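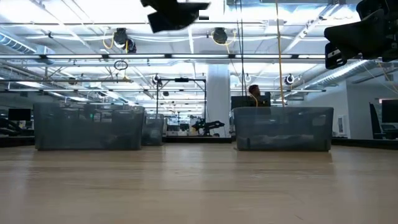 4. Setting Up the Clada Medication Log

This section is for the clinic person who will manage the Clada software every day. Please finish section 3 (user accounts) before you begin. You will need the manager password and the list of products that your clinic keeps in stock.

Note: The log records what was given to an animal, how much, and by whom. It does not calculate doses. The veterinarian must always decide the dose.

4.1 Create the storage places

1. Open the main menu and choose Stock, then Places.
2. Press Add Place. Type a short name, for example "Treatment Room Shelf" or "Cat Ward Drawer".
3. Choose the type of place: Open, Locked, or Cold.
4. Press Save. The new place appears in the list on the left side.
5. Repeat for each place in the clinic. One clinic can have up to 200 places.

Caution: Do not give the same name to two places. The program allows it, but the monthly report will add their amounts together and you cannot separate them later.

4.2 Add the products

1. Choose Stock, then Products, then New.
2. Scan the barcode on the package, or type the number by hand. If the product is already in the Promico product list, the name and the strength are filled in automatically.
3. Compare the name on the screen with the name on the package. Read the strength also – products from one family often have almost the same name.
4. Choose the unit in which the product is given to the animal (tablet, milliliter, gram, or application).
5. Type the expiration date. For a product which has a shorter life after opening, fill in the field Days After Opening.
6. Choose the storage place and press Save.
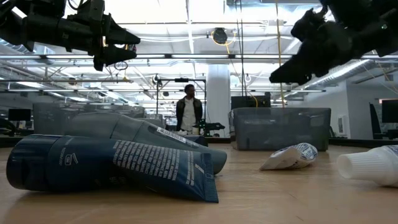 Tubes on a tabletop. For creams and ointments, choose "application" as the unit.

Note: When a partly used package is entered for the first time, mark the box Opened. The program will ask for the opening date. If you do not know this date, ask the veterinarian whether the package may still be used.

4.3 Connect the label printer

The log works with the Lopes label printer and with most printers that use a USB cable. Labels are useful for medication that goes home with the owner.

1. Turn off the printer and connect the cable to the computer.
2. Turn on the printer and wait until the green light stops blinking.
3. In Clada, choose Settings, then Printers, then Find.
4. Select the printer and press Test Label.
5. Check that the patient name, owner name, and product name can be read completely. Long names are printed on two lines.

If the test label is blank, the roll is probably placed with the wrong side up. Open the cover, turn the roll, and print the test again. If the printer is not found after 3 attempts, restart the computer and begin again from step 1.

4.4 Set the reminders for patients in the ward

1. Open the patient card and choose Medication.
2. Select the product, the dose written by the veterinarian, and the number of hours between doses.
3. Set the time of the first dose. If it is 9 in the morning, type 9:00 AM and not only 9.
4. Choose who receives the reminder: one person or the whole shift.
5. Press Start. A yellow bell is shown next to the name of the patient.

The bell becomes red when a dose is late. To remove it, a staff member must press Given or Not Given. For Not Given, a reason must be typed – for example, the animal vomited or the owner has already taken it home.

Caution: Reminders stop when the patient is discharged in the program. Do not discharge a patient before the last dose in the clinic is recorded.

4.5 Error 192

This message means that the amount given is larger than the amount in stock. Usually a new package was not entered. Close the message, add the package as described in 4.2, and record the dose again. Do not change the dose in the log to make the message go away.

For changes to records that are already closed, write to Kalliopi Giannakopoulos at the Rarkik support desk. Please include the patient number and the name of your clinic.

Continue with section 5, Monthly Reports.

© Rarkik | Clada User Guide | Contact support | Back to top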